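About Jornlow

Jornlow makes and sells wall decals, peel-and-stick borders and a small range of wallpaper by the roll. We design everything ourselves, print most of it ourselves, and ship from the same building. Our customers are mostly people decorating a bedroom, a nursery or a rented apartment, along with day care centers, dental offices and a fair number of schools.

How we started

Tainá Fontes and Sabina Sheikh met while working at Crabtree, a sign shop that did vehicle lettering and window graphics. Tainá ran the wide-format printer and Sabina handled the artwork. When Crabtree closed, they bought its older printer and a cutting plotter and set up in a rented unit behind a tile store. The first product was a growth chart. It sold slowly. The second was a set of birch trunks, and that one paid the rent for most of the first year.

They took on a first employee in the second year and moved to the present building two years after that. It used to be a dry cleaning plant, so the floor drains are in odd places, but the ceilings are high and there is a proper loading door. We have 3,937 square feet, split between printing, packing, an office and a storeroom that is always fuller than we would like.

What we make

The catalog currently lists 946 designs. Trees are still the largest group, followed by animals, alphabets and plain shapes such as dots and triangles. Sabina draws by hand first and scans the drawings. Many of the leaf patterns come from fabric: she has boxes of old quilting cotton and dress remnants, and she redraws the checks and flowers from those at a size that reads well from across a room.

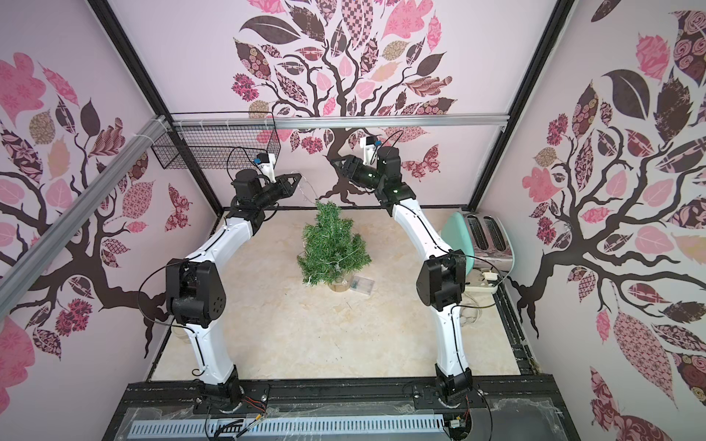
We print on two materials. The standard one is a matte vinyl with a low-tack adhesive, meant for smooth painted walls. The other, which we sell under the name Drullora, is a woven polyester with a thicker feel. Drullora costs more and is easier to reposition, so we suggest it for large pieces and for anyone hanging a mural alone. Neither one is a good match for brick, heavy orange peel texture or paint that has been up for less than a month. If you are unsure about your wall, ask for a sample before you order. Samples are free and come with a short instruction card.

Colors are matched by eye against a master print kept in a drawer, out of the light. Screens vary a lot, and the pinks and browns are the ones most likely to look different when they arrive. The sample is the best guide.

Custom work

We take custom orders from businesses and from individuals. Send us the wall measurements, a photo of the room and some idea of what you want. Tainá answers these messages herself, usually by the following afternoon, and will tell you if a stock design would do the job for less. Custom pieces are drawn, proofed once by email and printed after you approve the proof. Changes after the first proof are charged by the hour.

For offices and schools that don't want to do their own hanging, we work with Pekard, a local installation company. They quote separately and you pay them directly. They cover our county and the two next to it – farther out, we can usually suggest a paper hanger, but we don't keep a formal list.

Orders and shipping

Last year we shipped 3,646 orders. Stock designs leave the building in two to four working days. September is our busiest month because of classrooms and dorm rooms, and you should allow an extra week then. Large pieces go out rolled in a tube. Small ones are packed flat with a cardboard backer.

If something arrives creased or torn, keep the packaging and send us a photo within 30 days. We will reprint the damaged panel. We don't accept returns on decals once the backing has been removed, and custom work can't be returned unless we made the mistake. Leftover offcuts and misprints are bagged and given to two elementary school art rooms. If you teach nearby and would like to be on that list, write to the office.

Visiting

There is no showroom, but you can pick up an order or look through the sample books by appointment. The office is open from 9 a.m. to 4 p.m. on weekdays. Use the side entrance, past the loading door, and ring the bell. It is hard to hear over the printer, so ring twice if no one comes.

Questions about an existing order go fastest by email with the order number in the subject line. For wholesale pricing, please include your resale certificate with the first message.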